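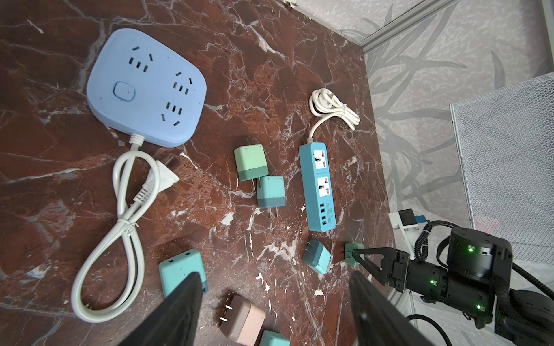 Power strips and chargers - Pimham guest lounge, marble table
Checked by: Dwight Turcotte
When: December, before opening

1. Large light blue strip
Body: OK, no cracks.
Button: OK. Clicks firmly both ways.
Cord: OK. Leave the cable tie on until the strip goes to the Bouchard room, then take it off and lay the cord out full length. Do not run it doubled under load.

2. Narrow blue strip with USB ports
Sockets: OK.
USB: all four charge. Second port is a tight fit - recheck in 60 days.
Cord: OK, still coiled. Uncoil before use.
Label: readable. Copy the rating onto the sheet in the Kolley office.

3. Plug-in chargers, green and turquoise
Prongs: straight, no scorch marks.
Housings: seams closed on all. Mint one gets warm after 3 hours, within limits. Keep in service.
Large turquoise block, two USB ports: OK.

4. Table and storage
Marble wiped down before anything was set out. Chargers go back in the Putis drawer with prongs facing in - last time they were thrown in on top of the cords.

Still open: outlet behind the couch has a loose cover plate. Not to be used until fixed.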